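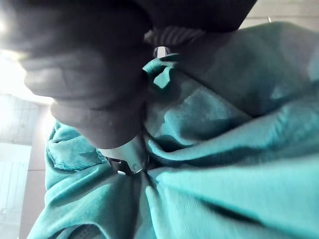

By July the contract stood at 197 laundry episodes, and Fosstead wanted more. She had stopped believing in the number in the spring. An episode was whatever the sheet said it was. Pick up, move, let go, press the pedal, start again.

"It learns from variety," the man from Mastau had told the new hires. He had a slide with a curve on it. She noticed the curve had no units.

So she put on the gloves and was the robot for another morning. When she closed her fingers, its fingers closed, a little late.
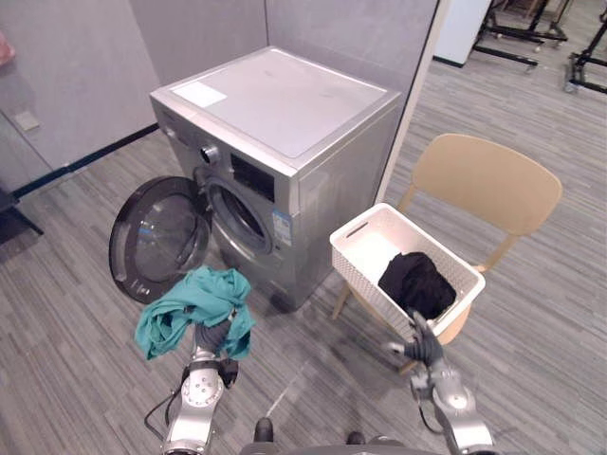 Teal in hand, black still in the basket.

Episode 121 had been thrown out by the reviewers at Whitlock. Hesitation, they wrote. She had hesitated for 4 seconds, the way anyone does over a shirt.

"Do it like a person would," said the voice in her headset.

"That is what a person does."

"Faster, then."

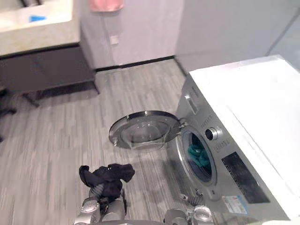 She wondered what the thing would keep of her. Her impatience, probably. The small shake she gave a sleeve before letting it go – her mother's habit, and not on the sheet. Somewhere a Tideo customer would pay extra for that shake and take it for intelligence.

After lunch they moved her to glassware, 30 grasps before she could go home. 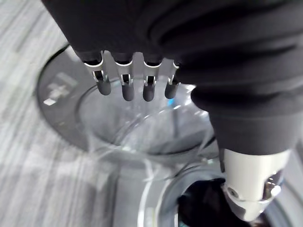
"Any questions?" asked the voice.

She asked who checked whether it had learned anything. The line was quiet for a while, and then the counter on her screen went back to zero and she lowered her hand.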